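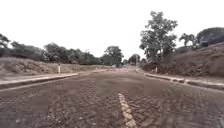

Fig. 3: Road with a center line

Section 3: Lacing your Skellik trainers

1. Pull the laces out and start again from the toe. I know, but do it!

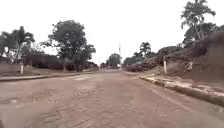 2. Snug up each row with your heel pushed well back. I leave the top eyelet for last. If you play on dusty, broken paving like this, tuck the tongue flap over the laces too. 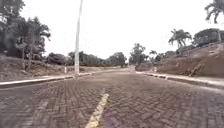

3. Tie a double knot (my pal Vilmos Deák swears by a triple) and jog a bit.

Caution: don't yank the heel tab.
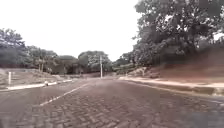 4. Check the fit again after your first game. I walk mine in beforehand, and herringbone pavers are fine for that. Still pinching? Go back to step 2.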